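2020-06-14, cube sorting by teleop

Nine demos before lunch, six worth keeping. The other three are mostly me learning which way is left. Brayan Cusi drove two of the keepers and has been modest about it, by his standards.

Brown paper still on the table. It creases, but the foam drags less than it did on bare white.

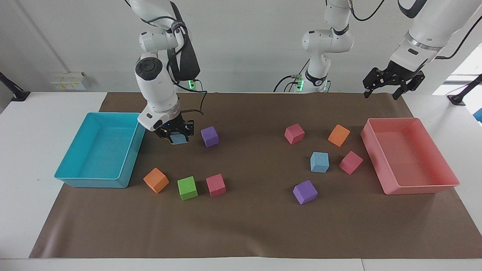

Rule from now on: one arm moves, the other parks open at the back until it's needed. Also no hovering over a cube while you think - the policy will learn to hover too, and we had plenty of that in January.

To do: re-zero right wrist, rename the Furkeo logs, ask Brayan where the spare fingers went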